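Search this community Search Clear

Neighbor wants to split the cost of a fence I never asked for

Titilayo Bashir
October 4, 2021

We moved to Ovthorpe in September. Yesterday the man next door handed me an invoice from Sukwood Fencing for half of 58 feet of cedar, already installed, and told me it was "only neighborly." He put it up while we were still unpacking the spoons. I work from home, so I had a fine view of the whole operation and assumed he was simply a man who enjoyed fences.
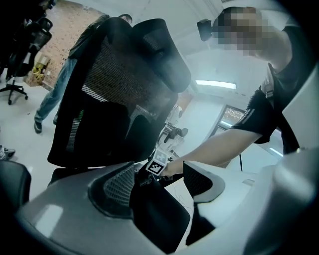
The fence is ugly but straight. I have nothing in writing, and he has now mentioned the bill 3 times, once through my car window. Do I owe him anything?

herneck_dad

Been there. Pay him and buy yourself some peace. My brother-in-law argued over a hedge for 11 years and the hedge died first.

Kauppinen

Please don't pay him yet. The rules depend on where you live. Some places do make neighbors share a boundary fence, but they often expect the one building it to give notice beforehand, and an invoice afterward is a funny kind of notice. Call your town office and ask what applies. Then dig out your survey and see whose land the thing is standing on. If it's a foot over on your side, the conversation gets a lot more interesting for him.

Whatever you decide, answer him in writing and keep it dull. "I received your invoice and am looking into it" will do. Also check whether you have an HOA, which may have opinions about cedar.

sukwood_st_resident

Which side got the good side of the fence? If he kept it, I'd ask for a discount.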